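How to get marks off a matt tabletop without making it worse

Posted 29 September 2018

Most advice on cleaning tables is written by people selling something to clean tables with. I have read a great deal of it, tried more of it than I should have, and thrown most of the bottles away. What follows is what I do now. It is slow and rather dull, and it costs next to nothing.

It covers matt tops with a factory finish: laminate, painted board, that sort of thing. If you have oiled or waxed wood, stop reading and find a page on that, as half of this will do harm. Glass and stone are another matter again.

Before you start

Find out what the top is made of. The shop will have told you something, and the shop may be wrong. My own table came from a firm called Faddale, whose leaflet said "wipe-clean hard finish" and left it there. I wrote to ask whether that meant paint or laminate and got a reply thanking me for my interest.

Look underneath. If the underside or a raw edge shows a thin skin stuck to board, you probably have laminate. If the colour looks brushed or sprayed on and thins out near the corners, it is probably paint. If you can't tell, treat it as paint, which is the more easily spoiled of the two.

You will need:

Two soft cotton cloths, old T-shirts for preference
A bowl of warm water
Plain washing-up liquid
Bicarbonate of soda
A dry tea towel
A torch, or a window with low sun coming through it

You will not need a melamine sponge. I know what people say about them. They are a very fine abrasive, and on a matt top they polish the patch you rub. The mark goes and a shiny oval takes its place, and the oval is there for good.

Step 1. Look at it sideways

Turn off the overhead light and hold the torch low, so the beam runs across the surface. Half of what you took for stains will be smears of old cleaning product, and they show up as dull swirls. True stains keep their colour from every angle. Scratches show as a line with a bright side and a dark side.

Do this before you wet anything. I skipped it for years and spent a good many evenings scrubbing at what was only dried spray.

Step 2. Wash off whatever was used last time

One small squirt of washing-up liquid in the bowl. Wring the cloth until it stops dripping, then wipe in straight lines from one end to the other. Circles look thorough and leave circles. Rinse the cloth, wring it, and go over the lot again with clean water.

Dry it straight away with the tea towel. Air drying leaves the minerals from your tap water sitting on the surface, and on a pale top you will see every one of them.
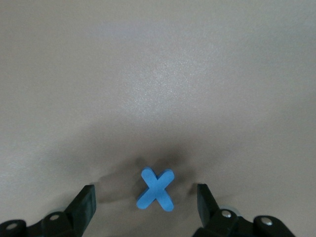
Then leave it alone for 40 minutes. A damp top always looks cleaner than it is, and I suspect a fair number of glowing product reviews are written while the table is still wet.

Step 3. Deal with what is left

Felt pen and crayon. Try washing-up liquid neat on a fingertip, left for a minute, then wiped. Crayon usually gives in. Felt pen may need a second and third go. Surgical spirit will shift some inks, but it will shift some paints as well, so test it on the underside first and check the cloth for colour.

Tea and coffee. Mix bicarbonate with just enough water to make a paste. Lay it on the mark, cover it with a damp cloth and wait. Don't rub. Bicarbonate is gritty, whatever the packet says about being gentle, and it needs time far more than it needs your elbow. Wipe it off wet and rinse twice.

Sticky patches. Warm water on a folded cloth, held in place. If it is glue from a label, a drop of cooking oil will loosen it, and then you have an oily patch to wash off, so use one drop.

White rings. On a laminate these are nearly always scale and will come off with a little vinegar in water. On paint they may be in the finish itself, in which case nothing on this page will help. Toothpaste, mayonnaise and cigarette ash are all recommended online for this. I tried the first two. The second made the kitchen smell like a sandwich.

What about the special sprays?

I bought two. Skikance calls itself a "matt restorer" and cost more than a decent lunch. It left the top slightly greasy, so the marks were harder to see, and I think that may be how it works. By the weekend the grease had picked up dust and I was back at Step 2.

Zesmont was better in that it did no harm. I wiped one half of the table with it and the other half with washing-up liquid and water, then asked the rest of the house which was which. They guessed wrong. The bottle claims 22 uses — I never got far enough to check.

If you like the smell, buy one. I can't give you another reason.

How often

A damp wipe and a dry after meals, and the full wash when the sideways light tells you to. In our house that came to once in August and once since. Guides that tell you to deep clean a table every week tend to have a shop attached.

If you have already got a shiny patch, I'm sorry to say I have found no home cure. Car polish makes the whole top shiny, and very unevenly. A tablecloth works.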